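Setting Up Your Palette and First Wash — Part 2 of the Skendero Gouache Starter Guide

14 comments | Share

By now you should have everything out of the box and your water jars filled. If you skipped Part 1, go back and do the paper stretching first. It takes all evening to dry and you'll be cross with me if you get to step 6 and find out.

I wrote these steps for the Skendero pan set, the one with the folding lid, but they work fine with tubes squeezed into any palette with wells. I teach the same order to my beginners at the Curville studio every May, and they've talked me into changing it more than once, so what you're getting is a fairly well-tested version.

Before you start

You need the palette, two jars of water, a rag, a flat brush and a round brush, a spray bottle, your stretched paper, and a scrap of the same paper for testing. Please use the same paper for the scrap! I tested on copier paper for my whole first year and could never work out why my reds went one way on the scrap and another way on the painting.

Waking up the pans

1. Open the lid all the way until it clicks flat. If it springs back, loosen the little screw at the hinge a quarter turn.

2. Give each pan one spray of clean water and leave it alone for a few minutes. Go make coffee.

3. Touch each pan with a damp round brush. The paint should feel like soft butter. If it's still hard, spray again and wait again.

4. Wipe the brush on the rag between colors. Swishing it in the jar isn't enough, especially after the blues.

Note: White always takes longest. I give it two sprays right at the start.

Caution: Don't pour water into the pans. A flooded pan will creep over into its neighbor, and the yellow next to the black never recovers. I've thrown out two yellows this way.

Mixing your three working colors

For this first painting you only mix three things: a warm red, a deep green, and a gray that goes with both. I got this scheme from Vendula Hubáček, whose old workshop notes I still have in a folder, covered in thumbprints. She painted whole still lifes from a red, a green and whatever gray they made between them, and I have never seen a cheaper way to get a painting that hangs together.

5. Pick up the warm red and put a good puddle in the first lid well. Add a touch of yellow ochre and the tiniest bit of green to knock it back.

6. In the second well, mix your green. Start with the blue-green pan and add burnt umber until it goes properly dark. It will look almost black in the well, so check it on the scrap.

7. In the third well, drop some of the red into some of the green. Keep adjusting until neither one is winning, then add white a bit at a time. If you want it cooler (I usually do), add blue.

8. Swatch all three on your scrap, side by side and touching. Let them dry completely before you judge them.

Note: Gouache shifts as it dries. Dark colors tend to dry lighter and light ones tend to dry darker, and the first time you see it you'll think you did something wrong. You didn't. Mix, swatch, dry, look, and only then fix it. 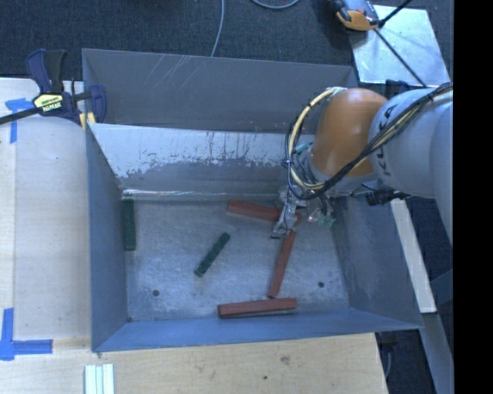

Gray is where most people give up too early, so let's spend a minute on it. A gray straight from black and white is flat and a bit dead, and it makes the colors beside it look like stickers. Lean it toward blue and the warm colors wake up right away. Look how brick red sits against that bluish gray metal, and how the dark green goes quiet next to it, and you've got the whole idea of your three wells. The floor of the bin is useful too, because it's a lighter, mottled gray with cloudy wear marks, and that's the kind of surface you get almost for free with a slightly uneven wash. Then there's the red block lying nearly level near the front, with a lighter face on top and a darker one on the side. That's two mixes from one puddle. You don't need a new color for the side face, just a little more green in the red.

Laying the first wash

9. Tilt your board. I shove a paperback under the top edge, and that's plenty.

10. Wet the flat brush and load it with thinned gray, about like milk. Mix more than you think you need. Running out halfway down and trying to match it is miserable.

11. Pull one stroke all the way across the top. Reload, and pull the next one so it just catches the bead of paint at the bottom of the first.

12. Keep going to the bottom. Don't go back up to fix anything. I mean it!

13. Pick up the last bead with a barely damp brush, or it'll run back up into the wash and leave a cauliflower.

14. Lay the board flat and let the paper dry until it no longer feels cool to the back of your hand.

Caution: A hair dryer is fine on low, held well back. On high it pushes the wet paint around and you end up with ridges.

If you want the cloudy look, dab here and there with a crumpled corner of rag while the wash is still damp. Stop sooner than you want to. Fine scratches come later with a nearly dry round brush and lighter paint, after everything else is finished.

Blocking in shapes

15. Draw your shapes lightly with a hard pencil over the dry wash. Boxes, books and bricks are all good for a first go because they have clear planes. Save the pears for Part 4.

16. Fill the top planes first with your lighter mix, paint about as thick as cream.

17. Fill the side planes with the darker mix. Let the top plane dry first or the edge will go fuzzy on you.

18. Stand up and look from across the room. If you can't tell top from side, go darker on the side.

Note: Gouache reactivates. Every time you put wet paint over dry paint, the bottom layer wants to join in. One stroke and leave it is safe. Three or four strokes and you'll be lifting gray up into your nice clean red — which is how everybody at the Preltgate summer class ended up with mauve bricks the year I subbed there.

When things go wrong

Chalky patches mean too much white, or paint that was too dry. Go over them once with a slightly wetter mix of the same color.

Cracking means the paint was too thick. Let it dry, scrape the loose bits off gently with a fingernail, and repaint thinner.

Buckled paper means it wasn't stretched well enough. Finish the painting anyway, then dampen the back lightly and press it overnight under heavy books between two clean sheets. I use my Zelenák catalogs for this. They weigh a ton and I've already read them.

Streaks in the wash usually come from a brush that's too small. Get the widest flat you can stand.

Cleaning up

19. Rinse both brushes in the first jar, then in the clean one. Reshape the tips with your fingers and lay them flat. Don't leave them standing in water, not even while you answer the door.

20. Leave the mixed wells alone. You can rewet them next time, and that leftover gray is handy for signing the back and toning sketchbook pages.

21. Leave the lid open until the pans are dry to the touch. Closing it damp grows mold, and it smells exactly like you'd think.

Part 3 picks up with edges, so keep your scrap with the three swatches on it. We'll be using those same mixes again, and you'll want something to match them to.

Shares: 200 | Views: 1213 | Save | Print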